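Josedell Tabletop Riser

A low shelf for candle tins, candlesticks and all the small things that pile up on a table

I've been using the Josedell riser since February and I'm still finding new spots for it. It's a small shelf on short legs, pale green, with a pattern of little cutouts all across the top, and it does one simple job: it lifts a few things up off the table so they look like they belong together. That sounds like nothing much until you try it! A row of tins pushed to the back of a table looks like you forgot to put them away. Set the same row on a riser and suddenly it's a display.

We carry it in the Sivemden store as part of the table goods, next to the Brodano candlesticks and the fall candle tins, and those three get bought together more than anything else on the shelf. The tins have the orange labels with the leaves, silver lids with a little knob in the middle, and a hang tag you can leave on or take off (I leave it on until the candle gets lit, because I like the leaves). The candlesticks are gold and very shiny, with a wide base, a slim stem and a fancy ridged cup at the top. Against the green they look wonderful.

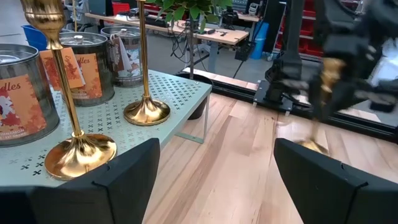

Edileuza Godoy wrote to say she keeps her candlesticks on the tabletop and only the tins on the riser, and that mixing heights this way stopped the whole thing from looking like a store counter. Good tip, and I've gone back and forth on it at home. Tall pieces on the riser give you a lot of drama, which is great on a sideboard. On a dining table, where people want to see each other, I'd follow Edileuza and keep the tall stuff down low, or use just the tins.

What fits

Three of the large tins go across in one row. You can squeeze in a couple of candlesticks as well if you stagger things front to back, but go slowly with the last piece and put the tallest ones down first. It's much easier to slide a tin in beside a candlestick than the other way around, and you won't be reaching over anything.

If you want all the labels to show, turn the tins before you set them down. Lids come up by the knob, so pick a tin up by its sides when you move it. I say this as someone who has walked off with a lid and left the candle behind. Twice.

On a plain wood table

My favorite place for it is a bare wood tabletop, something pale with the grain showing. The green stays soft, the silver lids pick up the light, and the orange labels get to be the loudest thing there. I'd skip the tablecloth. A runner is fine if it lies flat, but the legs are short and a thick fold under one of them will make the shelf rock. 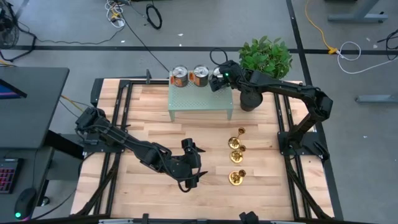
Would it be all right for jars and canned goods too, or is it strictly for show? I have a deep pantry shelf where the back row just disappears.

Yes, please do use it in the pantry! I have one in mine with the tea behind the coffee, and the back row is finally something I can read. Keep the weight spread out instead of stacking cans two high in one corner, and wipe up anything sticky before it gets down into the cutouts. A soft brush and soapy water will clear them if you're too late.

Burning candles

Please move a candle off the riser before you light it. Put it on a heatproof plate with open space over it, and bring it back once it has cooled all the way down.

Ordering

Riser, item 651. Candle tins and Brodano candlesticks are listed separately, so you can start with just the shelf and see what you already own that wants to go on it. Gift wrap comes from Figueiredo, in plain paper with a cotton ribbon. Bigger orders for weddings and parties, up to 200 pieces, go through the store desk; tell us the month you need them and we'll check what's in stock.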